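The microwave project has a name now, which is usually the point where I should have stopped. It's called Griller. It does not grill. Mahtab Talebi picked the name, and she also paid for the gripper, so she gets to keep it.

The goal for June was modest: have the arm open a microwave door. A toddler can do this. The one next door has done it to my kitchen twice. But our shared shop at Barkent has an arm, a white table and a lot of opinions, so we set the microwave down and got to work.

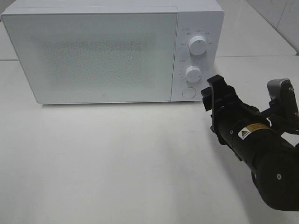
Griller and its opponent. Two knobs, one button, no handle.

I wanted a microwave with a handle. A handle is a nice big thing you can grab and be wrong about by half an inch. Volkan Güneş said a round push button was easier: you drive one fingertip into it and the door comes to you. I said the microwave would slide backward across the table. He said it was heavy. I went and looked for the grippy shelf liner anyway.

Then there are the knobs. The timer one takes a grab and a twist, and the twist is all wrist, so the arm has to line up with the knob's center before it does anything clever. My first version of the code took 334 lines to do this. Perihan Erdem read it over a sandwich and asked why most of it was comments apologizing for the rest. The rewrite is shorter and apologizes less.

The other problem is that everything is white. White microwave, white table, white tiles behind it. I chose that table myself, on the theory that a plain background would make life simple for the vision code, and then I put a white box on it. 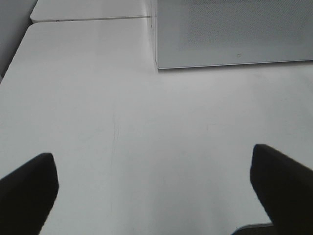 So the plan is tape. Small dark squares on the tabletop, one near each corner of where the microwave lives, and maybe one on the door if Mahtab doesn't mind. Kaan Eren thinks tape is cheating and wants to train something on 2,996 pictures of the microwave instead. He's welcome to take them. I have a roll of tape and 30 minutes before dinner — we'll see who gets popcorn first.

Still on the list: a softer limit on how hard the fingertip can push, a stop button I can reach without leaning over the arm, and finding out who took the good hex keys. Mariann, if you're reading this, I mean you.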